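Save It or Toss It? Packaging Tricks, Tested at My Own Sink

Every few months the same list goes around: never throw away this, you'll be amazed what you can do with that. I've been trying these tips since June and most of them are a way to keep trash in a drawer. A few hold up.

Foam or mesh fruit nets. The tip says to bunch them up and scrub pans with them. I gave this 20 minutes on a skillet with egg stuck to it and ended up with a shredded net and the same egg. As a pot scrubber, no. Slipped back over a pear in a lunch bag, fine, it does the job it was made for. I also put them between my good glasses when I stack the box for the attic. No chips so far, but I never had many chips before, so take that for what it's worth.

Folded snack and coffee bags as "liners." Supposedly they keep a drawer dry. Dry from what? I lined one drawer and left its neighbor bare, and I couldn't tell you which was which.

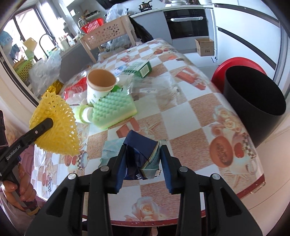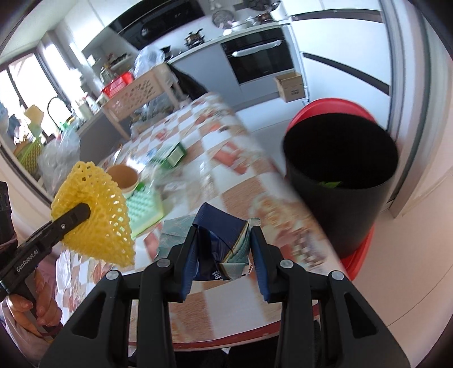

Navy packet and yellow fruit net, both times over the table.

Bread bag clips as cord labels. This one works if you use a real marker. Pencil rubs off in a week.

Vinegar for everything. A reader in Drollstead swears it takes the stickiness off an old oilcloth. Mine came up no cleaner than with dish soap and warm water, and the kitchen smelled like pickles until bedtime. Use the soap. Wipe along the edges too, where crumbs collect.

Silica packets in the salt shaker. Please don't. Put in a few grains of dry rice if your salt clumps, and change the rice when you refill. I'm told the rice does nothing either. My salt pours, and I'm leaving it alone.

Egg cartons for seedlings. They fell apart on me in 4 days, before anything had sprouted. Yogurt cups with 2 holes poked in the bottom lasted all season.

My rule for the drawer now is simple enough. If I haven't reached for it by the time the drawer sticks, out it goes. Next up is the one with the rubber bands and the takeout soy sauce.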